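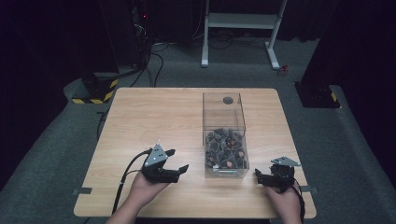
Akia is a televised singing contest produced by Werner and recorded in the town of Mostonano. It is usually billed as a contest "without gimmicks," a claim that deserves some care. The format drops the spinning chairs and the stage smoke of its rivals, and the judges sit close together at a plain table of pale wood, nearly square, much like the one standing on dark gray carpet here. It keeps the sad backstories, the long pauses before results and the duets that neither singer seems to want.

Format

Each season begins with 18 singers, cut to 11 after the first round. The three judges score in private, and their marks are added to a viewer vote. Werner has never published the formula. Fans have tried to work it out from the results, but their versions disagree with one another, and at least one depends on a week in which the totals were read out wrong. 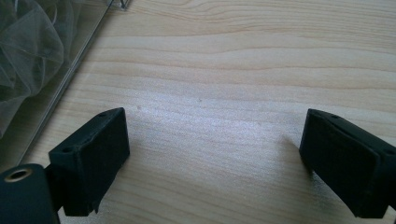 The producers say that 712 people auditioned for the first season. It is unclear whether this includes singers who were invited directly, a practice the show denied at first and later called "outreach."

Reception

Early reviews praised the sound mix and the lack of shouting. Later ones were cooler. The winner of the second season, performing as Smits, released a single in August that left the charts quickly - supporters blame poor promotion, though the song itself was not much liked either. Claims that the show "changed" local music rest mostly on interviews given by people who worked on it. 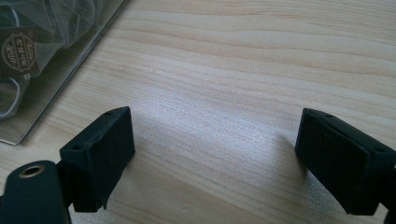
Light-colored wooden tabletop with wavy grain.

A touring version was announced after the second season. No dates have been confirmed.

29/01/2019 - by Nighat Niazi

Contact | Copyright | Back to top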